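Denside is a long-running television quiz and variety show, first broadcast in May 1963 and fondly remembered by several generations of viewers who grew up with it on in the living room. Its first host, Crisanto Mercado, stayed for 30 episodes and liked to chat with the guests long after the music had started.
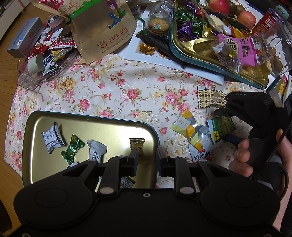
A metal tray with a gold interior and a dark teal rim.

Hacer Eren took over as host in the second season and brought in the much-loved cooking round, in which 4 families shared one kitchen and, quite often, one recipe. A spin-off, Ferden, followed with the same band and a smaller studio.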